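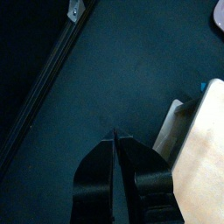
Wikmont Matte Table Paint is a water-based finish for desks, workbenches and table tops that get daily use. It dries to a flat surface with no gloss and can be recoated after 5 hours. Dark shades change a good deal with the lighting. A deep teal top like the one in the photo can look lighter in the center and darker toward the edges when the light is uneven, so try a sample card in the room where the table will stand before ordering a full can.

Sold in 2 sizes, quart and gallon. The quart covers one average desk with two coats. For a dining table, order the gallon.

Colors: deep teal, slate, oat, brick, off-black. Brick is out of stock until the next delivery from Nakajima.

Preparation
Sand lightly, wipe off the dust and let the top dry. Bare wood needs primer (sold separately, item 387). Old varnish has to be dull all over before you start -- paint will peel from any shiny spots.

Application
Use a short-nap foam roller. Stir the can well, don't shake it. Two thin coats, or three over a light color. Leave the table alone for three days before putting anything heavy on it.

Care
Damp cloth and mild soap. No scouring pads -- they leave polished marks on a matte finish.

Questions about color matching go to Honeylyn Sarmiento at the order desk. Unopened cans can be returned, custom tints can't.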